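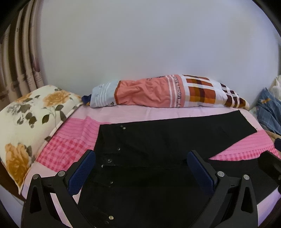
Black trousers on the bed, waist end to the left, with the gripper fingers in front. Folding is on the list for Onholm this winter.

Many of you have stopped me in the hallway to ask what is going on with the laundry at Onholm, so let me try to tell it properly, with apologies to those who have heard half of it already. Since December the home has been working with Matheson on teaching grippers to handle residents' clothes, and the work is done on made-up beds, with pillows and patterned sheets and all, the way our aides have always done it at the end of a shift.

Trousers are the hard part, I'm told. Towels went fairly well from the start, but a pair of trousers has two legs that slide apart and a waist full of buttons and rivets, and dark cloth is its own headache. Edeltraud Kasten, who has folded more trousers than anyone I know, spent a good many afternoons showing the Matheson people how she does it (one leg over the other, smooth it, then up from the hem), and she was quite tickled to be called an instructor on the paperwork.

Now to the question underneath all the other questions – what happens to the laundry team? All 8 jobs stay. Iona Guthrie put that in writing before the first bed was made up, and the letter is pinned by the time clock for anyone who wants to read it again. What does change is the late shift. Folding takes up 85 minutes of it at present, and the hope is to give a good part of that time back to mending, name labels and taking clothes to the rooms in person, which residents have been asking for as long as I've worked here.

Not everyone is convinced, and I would be fibbing if I said otherwise. Hazem Mahrous worries that the quiet half hour of folding and talking together will go, and I think he has a point. We've asked that one table stay as it is, for hand folding, for whoever wants it.

If you have thoughts, catch Iona or me at the 3 o'clock coffee, or leave a note in the box outside the linen room.

Eilidh Cruickshank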